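Skirkamo Bottle and Tray Set: README

Maintained by Hanne Nieminen. Label checks by Indrek Rebane.

Contents
The set covers one tabletop task, a plastic water bottle and a red tray on a cloth-covered table. It holds 1,133 still pictures. Of these, 527 have been labeled by hand. The rest have file-level notes only.

Labels
bottle: the whole bottle, cap included
tray: outer rim, handles included
cloth: everything on the tabletop that is neither of the above
Stains and creases in the cloth are not labeled.

Known issues
The tray color shows through clear plastic, so bottle outlines near the rim are less reliable. The cloth shifts between pictures. Do not use its folds as fixed points.

Red tray, white cloth:
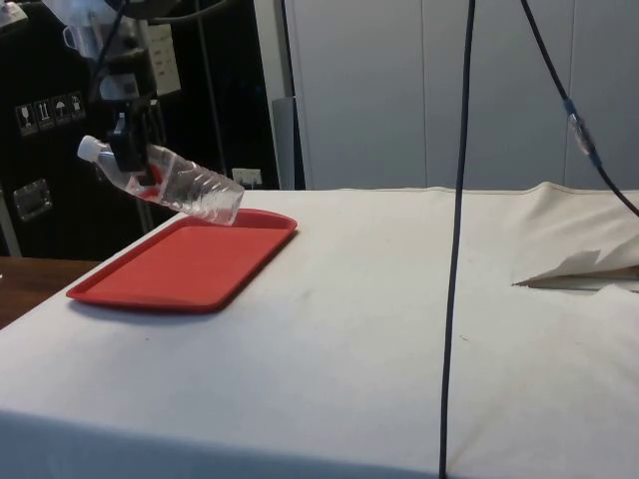
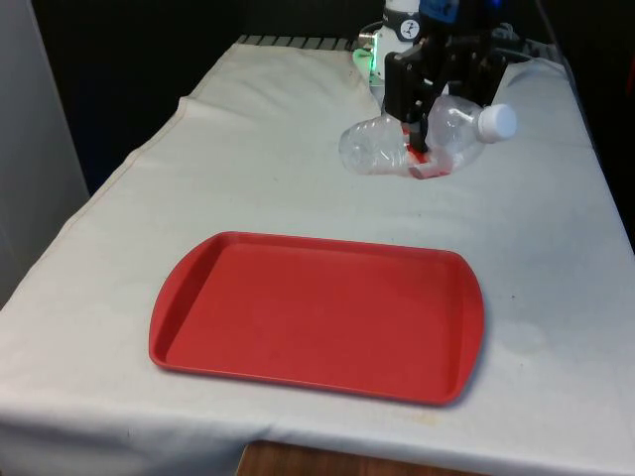 Why is the water inside the bottle not labeled separately?
Two of us tried it on 33 pictures and drew the waterline in different places too often. The bottle is labeled as one object, and the water level is left to the notes column.

Changes
May: tray labels redrawn to include the handles.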